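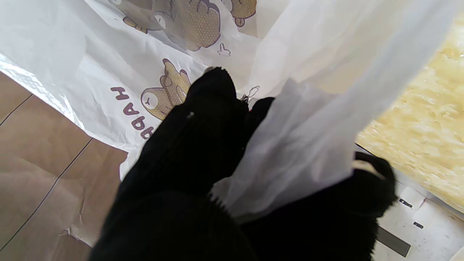 Sinden's knit-covered fingers on a bear-print plastic bag.

If you run a small shop or a packing room and you've been waiting for a robot hand that can deal with floppy stuff, I've got a bit of news! Sinden, the soft-finger kit from Kemavetti, goes on general order in April. I've been hanging around with the team that makes it, and I came away liking it more than I thought I would (with a couple of gripes, hang on).

The kit is a pair of fingers, the stretchy black covers that go over them, and a little camera that sits at the wrist so the software gets a close-up of whatever it's about to grab. It bolts onto most small arms - you supply the arm. Kemavetti is asking $300 for the basic set, and a box of 4 spare covers is another $25. I'd get the spares. The covers are knit, they do fray along the edges, and Sigrún Kvaran, who designed them, told me she'd swap them out long before they look bad.

Why bags? Well, thin plastic is miserable to grip. It slides, it crinkles, it folds over on itself and hides the part you wanted. Hard rubber tips tend to skate right off it, and suction cups just pucker it up. Kvaran's pitch is that a fuzzy finger drags on the plastic enough to hold it without poking through.
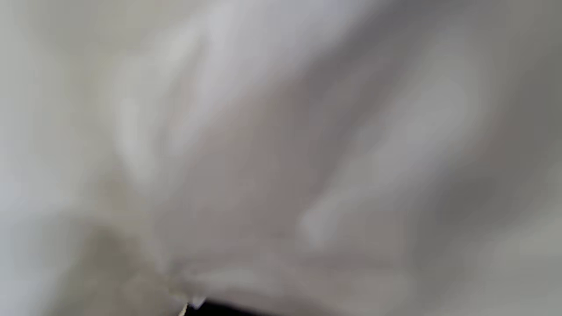
Page last changed: February 2020

My first gripe is speed. Once the hand gets moving at close range, the wrist view turns to pale streaks, and I couldn't tell you from that what's cloth, what's plastic and what's tabletop. Asger Ragnarsson, who writes the software, says the next update will let you set a slower approach for the last stretch. I hope so, and I hope it's free.

My other gripe is the manual. It's 2 pages long and one of them is the warranty!

Kemavetti says orders placed before launch ship first, and the people at Balitz will handle repairs for US buyers. There's a loaner program too, so you can try a set on your own bags before you pay. I've put my name down for one and I'll post again when I've had it on my own bench for a while.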